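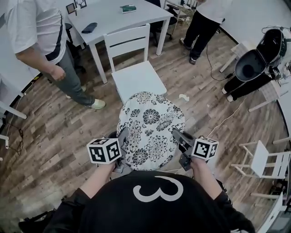

Slide 1. Floral padded cover, white chair, white table.

Start when the room settles. Say hello, give my name (Brayden Bélanger), and mention the handout at the back. The talk runs 22 minutes and I'd like to leave time for questions.

Opening. I look after linens and soft furnishings at the Cakgate house. We have 11 guest rooms, one workroom and a laundry that was built for a much smaller place. Today is about padded covers: cushions, chair pads, board covers, anything that goes over a filled shape and has to come off again.

Point to the first slide while I talk about print. White ground, black and dark grey flowers, a few different sizes of bloom. Large flowers beside small fan-shaped ones are forgiving to work with. The eye doesn't go looking for a match at the edge the way it does with stripes. If you're sewing your first rounded cover, buy a busy floral and leave the checks for later.

Then the edge. Look at the gentle puckering where the fabric turns. A flat piece of cloth going round a curve has spare fabric and it has to go somewhere. Small puckers spread evenly are fine. One big fold at the narrow end means the cover is sitting crooked or the gathering has bunched up. Ask who has had that happen. (Hands will go up. Don't spend long on it.)

Slide 2. Measuring. Take the length down the middle, then the width at the widest point, then the width again a hand's length in from each end. Write all of it on one piece of paper. I used to do it on scraps and lost them. Add the depth of the padding twice, then the turn-under. People forget the padding and the cover comes up short.

Pass around the two fabric samples here. Cotton first, then the cotton and linen mix. Ask them to pull each one on the diagonal and feel the difference. Get the samples back before going on.

Slide 3. Washing. We did 406 covers last year, counting repeats. Cool wash, inside out, ties knotted together or drawstring tucked in. Dark print on white can grey off if it goes in with towels, so we keep those covers in their own load. Line dry if you have the weather. In November we don't, so they go on the rack in the hall and come off a little damp.

Mention the Follberg thread here. It's what we use for casings, and it has held up well for us. Don't turn this into an ad. Somebody will ask where to get it and I should have the shop name ready: Fodor, the one beside the bakery.

Slide 4. Putting a cover back on. Narrow end first. Pull it snug over the tip, then work down both sides at the same pace so the grain stays straight. Smooth from the centre out. Tie off last. If the flowers lean to one side, take it off and start over — tugging at one corner just moves the problem along.

A chair at the right height saves your back. Rest the piece across the seat or lean it on the edge and keep both hands free. A plain, smooth seat is best. Anything woven will catch a loose thread.

Go back to slide 1 for a moment. White furniture with a black and white print is a common combination and it can look a bit cold. One deep colour nearby is enough, a green or a dark blue. At Cakgate we do it with whatever is already on the table.

Slide 5. Storage. Roll, don't fold, and label the outside with the size. Ours go in the Cekov cupboard on the second landing, long ones at the bottom.

If I'm running late, skip storage and send them to the handout. It's all on page 11.

Questions. Likely ones: can you tumble dry (low, and pull the cover into shape after), how often to replace the padding (when you can feel the base through it), and whether elastic is better than a drawstring. I prefer drawstring. Elastic is quicker to sew.

Thank the room. Collect the pens.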